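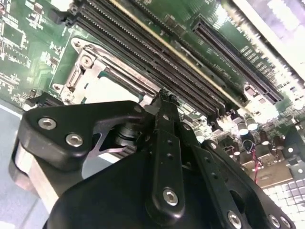 What do you check first on a used server board before spending money on it? The CPU socket, then the memory slots, then the battery. Everything else can wait.

Been sorting old boards this week. Notes as I go, for anyone who buys secondhand.

Start with the socket. Tilt a flashlight low across it and look for anything out of line. One bent contact can cost you a whole memory channel, and the seller will swear it ran fine.

Memory slots next. Blow them out, then look down each one from the end. Work every latch by hand. A stiff latch is usually dust. A loose one is usually cracked.

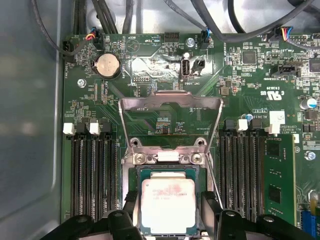 Thermal paste is where people get sloppy. Put a drop of isopropyl on a lint-free wipe, go from the edge in, fold the wipe, repeat. Leave the chip in the socket for this so nothing drips on the contacts. With the load plate standing up you can get at all four sides of the heat spreader, and the smudges on this one are the sort of thing I mean – clean those before any new paste goes on.

Coin cell: just replace it. I stopped testing them in May. A new one is cheaper than an evening spent wondering why the clock keeps resetting.

Joyce Swai asked if one stick is enough for a first boot. Yes, and I prefer it. Check the manual for which slot it wants, get to the BIOS screen, then add the rest in pairs.

Write down what each board did and tape the note to the chassis. I use plain masking tape and a marker. Serial, slot tested, date, pass or fail.

Seidu Annan is taking the ones that pass. The fails go in the Fikum bin for parts. Screws and brackets come off first – I keep those in jars by size.

Next up is power supplies. I have 17 of them on the shelf and one good tester, so that will take a while.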